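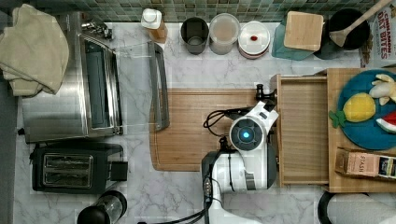 Issue 9, page 3

Tarka shin guards, reviewed by Rongrong Deng

I play left back for Londwood in a Sunday-morning standard of league, whatever day we get the field, and I go through shin guards quickly. The Tarka pair replaced a set from Cai that split down one side in October.

They come in 2 sizes. I took the larger and wore it for 9 matches, all but one on grass. The shell is stiff and a little longer than the Cai one, so it covers the spot just above the ankle where most late tackles land. I took a hard kick there against Prerport and played on with a small bruise.

The sleeves are the weak part. They grip well for the first half, then start to slide once you sweat. By the last 3 matches I was taping them – which I never had to do with the old pair. The foam backing also takes a full day to dry.

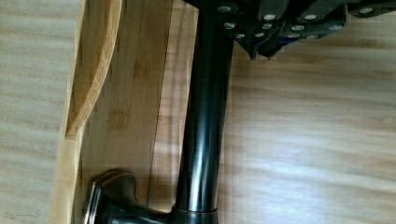
Wood-grain surface and board, close up

Weight is fine. I stopped noticing them after the warm-up, and they fit under normal socks without a bulge at the calf. The straps on the smaller size are shorter, according to our keeper, and she found them tight.

I would buy the shells again and put them in different sleeves. Players who already tape their socks can ignore most of my complaint. For juniors I would look for something with an ankle cuff – the Tarka has none.

Reviewed 11/15/20. Bought at full price.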